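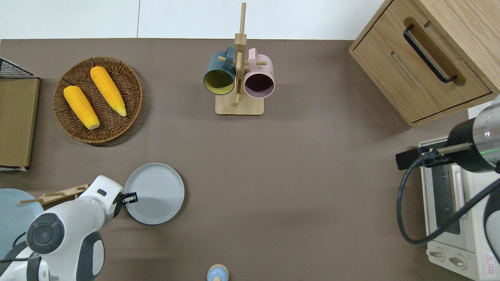
Homa Golestani asks that the talk come before the arms move, and that visitors get their questions in early. At the November open day she had people calling out over the first run, and half of them missed the part they had come for. The order of steps in this section follows her request.

Section 4. Running the Kitchen Table Demonstration

Use this section for open days and booked visits at the Plornitz site. It assumes the Zinuleo control station is installed and the arms have passed the morning check in Section 3.

4.1 Before visitors come in

1. Put the floor tape down 200 cm from the table on all open sides.
2. Check that both emergency stops are released and within reach of the operator.
3. Set out the table items to match the layout card. The card covers the plates, the mug tree, the corn and its tray, the cabinet and the toaster oven.
4. Leave the middle of the table clear.
5. Load program 215 and run it once at low speed.

Note: The toaster oven stays unplugged during all demonstrations. Check the plug yourself, even if the sheet is already signed.

Caution: Look at the cables before each run. A loop that hangs over an appliance can catch when the arm pulls back.

4.2 Talking to the group

1. Bring the group to the tape and give the safety talk on card 2.
2. Name the items the program uses. Visitors follow the run more easily if they know what to watch.
3. Take questions now. Keep this to a few minutes with school groups.

4.3 Starting the run

1. Say "arms moving" loudly enough for the back row.
2. Press and hold Enable, then press Start.
3. Keep one hand near the emergency stop until the arms are back at rest.

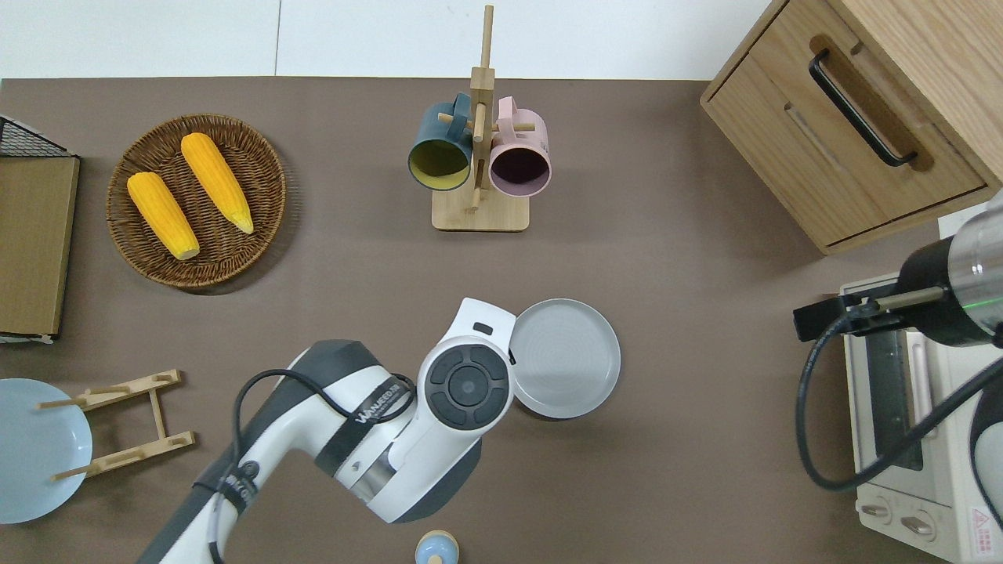
4. If a gripper misses a plate, let the program try again. After a second miss, press Pause and put the plate back on its mark.
5. When the run ends, release Enable and wait for the station to show Idle.

Caution: Do not reach over the table while the station shows Pause. The motors are still powered - only Idle or a pressed emergency stop is safe for hands.

Note: Message 492 means the station has lost the layout. Go back to step 3 of 4.1. If it comes up again, end the demonstration and call Goltov service.

4.4 After the visit

1. Park both arms and switch off the station.
2. Enter the run in the Cosgrove visit log, with any pauses and the reason for each.

Section revised 2022-12-13.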